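Peel and stick brick wallpaper in a rented flat, worth it?
19 replies

nshojaei
Moving into a rental in Flollbridge in February. The box room will be for my daughter's drawing things and the walls are grim. Has anyone used the stick-on brick paper? Landlord says fine if it comes off clean.

Brahim_S
Used it, would use it again. Blue with white mortar lines, same pattern on all three walls. Pencils live in a pink pail at the back. 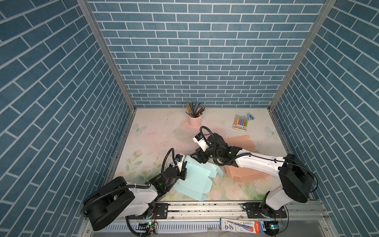
Re: Peel and stick brick wallpaper

phyllis.b
I'd say no. Mine took the paint with it and I lost £182 of my deposit. Lining paper and a tin of emulsion is cheaper.
Shares 4

Brahim_S
Was your paint new? It needs weeks to harden. I took a strip off in my last place and the wall was fine.

phyllis.b
Painted years before. It was the cheap stuff off the market though.

zuzannaz
Depends on the wall. Matt peels, silk mostly doesn't. Try an offcut behind a door for a month. And match the mortar lines at the corners before you press down, mine are out and I see it every day.

nshojaei
Thanks. Does the blue make a small room dark?

Brahim_S
Not with a pale floor. Ours is pastel with butterflies on.
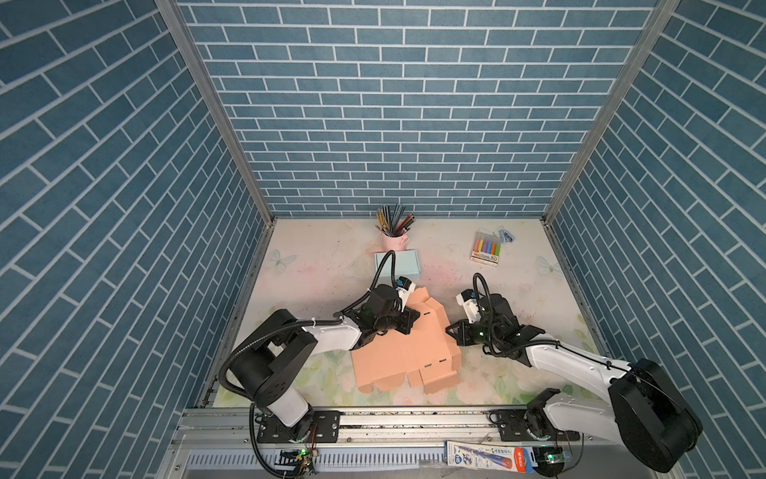

Blue brick walls, pale butterfly mat, pens at the back

phyllis.b
Looks all right. I'd still paint.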